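Fliketton House Residents' Association
Minutes of the meeting held in the common room in January, start 18:30

1. Opening
The chair opened the meeting and welcomed the tenants who moved in since autumn. The minutes of the previous meeting were approved with one correction: the bicycle room is locked at 22:00, not at 21:00.

2. Waste and recycling
The house has received a letter from Nevmont, our collection company. Two times before Christmas the glass container was refused, as there was kitchen waste between the bottles. If it happens again, we must pay an extra fee of 60 pounds for each visit. The meeting agreed that this money should not come from the repair fund.

It was discussed how bottles are collected inside the flats and in the common kitchens. Several members said that the big container in the yard is too far in bad weather, and so people put glass in the general rubbish. The proposal is to have one small bin only for bottles on each floor. It should be light enough to carry down with one person, and it must have a liner, because the old metal buckets became sticky and were difficult to wash.
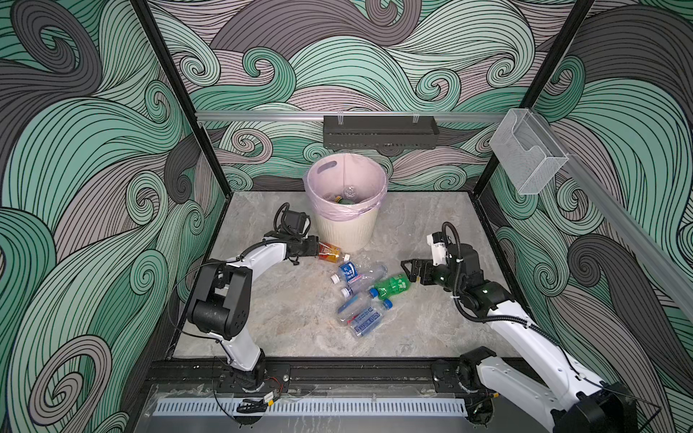
Item 2: cream ribbed bin with handle opening and pink liner, bottles inside.

Members liked the handle near the rim. One member asked if the liner will tear when it is full of glass. The answer was that the liner is only to keep the bin clean. The bottles are to be tipped out in the yard and the liner is used again until it is dirty. Liners must not go into the glass container.

A question came about bottles which still have something in them. It was decided that they must be emptied in the sink first. Oil is an exception and goes in the closed can beside the boiler room door. Lids can stay on, according to the letter from Nevmont.

Decision: to buy bins for all floors. Accepted, 2 votes against.

3. Shelves in the common kitchen
The meeting talked about the shelf baskets. It was asked that no glass is stored in them, only cloths, sponges and the roll of liners. The offer from Krishnan for a new wall rail was found too expensive and will be looked at again in spring.

4. Accounts
The balance of the house fund is 1,246 pounds. A limit of 100 pounds was set for the bins and the first liners together. Receipts are to be put in the association's letter box.

5. Other matters
The lamp on the back stairs is still broken. Sinero has been telephoned and promised to come, but gave no date.
The request for a second washing line was postponed.

6. Next meeting
In March, same room, at 18:30. Points for the agenda should be sent in writing one week before.

The meeting was closed at 19:50.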